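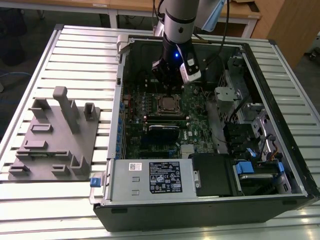 3.2 Internal layout and order of access

Office desktops returned for refurbishment differ less in the parts they hold than in the order in which those parts can be reached. We therefore recorded, for each tower in the Maltstead set, which components could be touched straight after the side panel came off and which were covered by something else. Towers were laid on their side, so that the motherboard faced upwards and gravity did not load the card slots. In the layout we call Type B, the power supply lies across the bottom of the case with a blue release tab protruding from its left end, and the drive cage takes up the right side of the interior. The processor socket, with its metal lid and surrounding bracket, can be approached from directly overhead. The graphics card lies just below it and was treated as a separate access step. Colour proved a useful guide in this layout: the parts meant to be handled by the user, such as the drive latches, are blue, while the cage itself is plain silver metal.

Of the 1162 towers logged at Maltstead between September and the close of the survey on 25th May, about 200 were of Type B. Each was scored on a scale of 6 access steps, where a step is any action that must be finished before the next part can be freed. Undoing a latch and sliding out the part it holds counted as one step. Freeing a cable counted as a step only if the cable crossed the path of the part being removed - cables lying within the cage and clear of that path were ignored. This rule follows the Skutemar coding sheet, with one change: labels and stickers were not scored, as they do not hold anything in place.
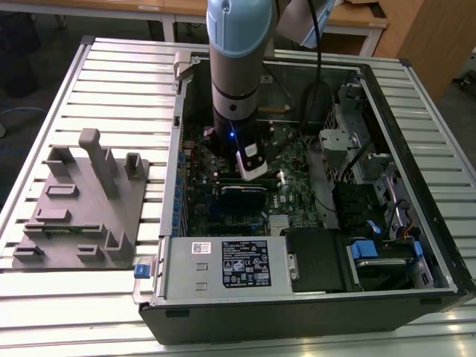

Figure 3. Type B tower on its side with the side panel removed. The power supply, with its regulatory label, lies across the front; the perforated drive cage is on the right.

The Ninenwood set, which was smaller and came from a single office, gave a similar order of access. The main difference lay in the drive compartment. Carrier clips were often stored loose in the Ninenwood towers, and we logged these as separate items, whereas clips fixed to a drive were logged with the drive. The small finned heatsink on the board was left in place in both sets and does not appear in the step counts. Towers with damaged hinge brackets were kept in the survey if the side panel could still be removed by hand.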